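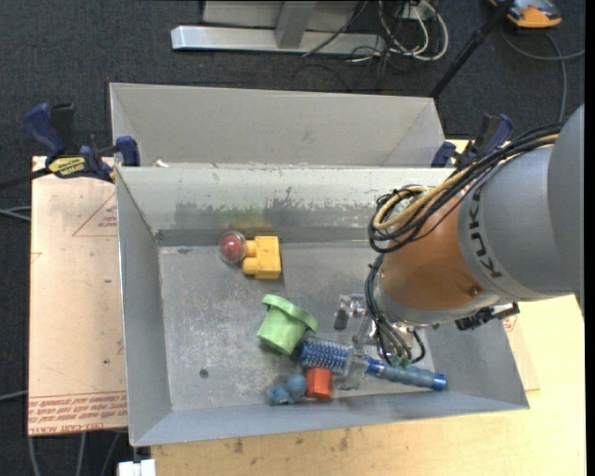
Stometti – a word list and sound notes for regional bread names

README, last touched Apr 17, 2018

Hi, and thanks for downloading this. Stometti is a plain text collection of what people call their bread. I mean the everyday stuff: the end piece, the round one, the long one, the one you get with soup, the little one that goes in a lunch box. I started it because my mum and my neighbour had a proper argument over whether the end of a loaf is the heel or the crust, and I wanted to settle it. I haven't settled it. I have a folder with 700 entries in it instead.

What's in the folder

entries.txt is the main file. One entry per line, tab separated, UTF-8. If you open it in a spreadsheet and the accents go funny, tell the import window it's UTF-8 and try again. Please don't save over the original from the spreadsheet, it likes to turn "1/2 loaf" into a date and I've had to undo that twice already.

places.txt lists the towns and districts people gave me. I kept their spelling. Some folks wrote the name of the town they grew up in, some wrote where they live now, and in the early forms I forgot to ask which. Those rows have a q in the last column.

sources.txt says where each entry came from: a form, a letter, a chat at the market, or a cookbook.

notes/ is my own scribbles, one file per bread type. The one on rolls is very long (sorry!) and the one on flatbreads is barely started.

The columns in entries.txt

id – a number, never reused. There are gaps where I deleted doubles.
word – exactly as the person wrote or said it, colour words and all ("the brown one" is a real entry and I'm fond of it).
meaning – my short gloss in English.
type – loaf, roll, flat, sweet, end piece, or other.
place – matches a line in places.txt.
decade – the decade the person was born, if they told me. Lots of blanks.
sound – a rough respelling, see below.
source – matches a line in sources.txt.
remark – anything else. Free text, so be ready for commas, brackets and the occasional recipe.

About the sound column

I'm not a linguist and I didn't use the phonetic alphabet, so please go easy on me. The respellings are written for an ear like mine, with the stressed bit in capitals. "BUN-uh" rhymes with "gunner" the way I say gunner, with no r on the end. Leif Nørgaard went through the Danish and Norwegian entries and fixed the worst of what I'd done to the vowels – where he changed something, the remark says LN. He also talked me out of merging three words for a poppy seed roll that look nearly the same on paper and are, he says, nothing like each other when you're standing at the counter.

Eyvindur Snorradóttir did the same for the Icelandic ones and sent me a second batch she'd collected from her aunties. Those are marked ES. She wants it known that the entry for rye baked in the ground is her grandmother's wording and that other families will disagree.

How I collected them

Mostly with a paper form, 89 of which came back with something I could use. I left a pile at the library and another at the bakery, then people started posting them to relatives and it got away from me in the nicest way. The form had 2 sides. Side one was drawings of bread (mine, not good) with a line underneath to write the name. Side two was questions: what do you call the end piece, what did your grandparents call it, who gets to eat it. That last question was meant as a bit of fun and it brought in the best answers, so I've kept them all in the remark column.

Another 40 entries are from old community cookbooks, the spiral-bound sort. Those are spelled the way they were printed. If a cookbook says "damper (Auntie's)" then that's what the word column says too.

Things I know are wrong

The type column is a mess for anything with fruit in it. Is a fruit loaf a loaf or sweet? I changed my mind partway through and haven't gone back.

Scones and biscuits. North American friends, I know. I've put scone under other and left biscuit wherever the person put it.

A few place names point to the wrong spot if you run them through a map program. There are more towns with the same name than I'd reckoned on.

Don't use this to work out how many people say what. It's whoever happened to pick up a form, and my own street is all over it.

The other versions

Version one was called Oltitz and had no place column. If you've still got that one, chuck it. There's also a cut-down copy called Reltix, which is just the end-piece words, put together for a school display. The ids match, so you can go from one to the other.

Using it

Go for your life. Print it, put it in a newsletter, make a tea towel. I'd like a mention if you can fit one in, and if you fix an error please send the fix back to me. The one thing I'd ask is that you leave the rows from the Hauksdóttir letters alone if you're selling something. The family were happy for them to be read and shared, but they asked not to see them on a product. They're marked H in sources.txt, so they're easy to filter out.

Adding your own

Send me the word, what it means, and where you learned it. Your grandparents' word too, if you know it. A voice recording is lovely but a note in plain writing is fine, and if there's a story about who always got the crust I'll want that as well. Flatbreads especially, please – that notes file is looking very thin.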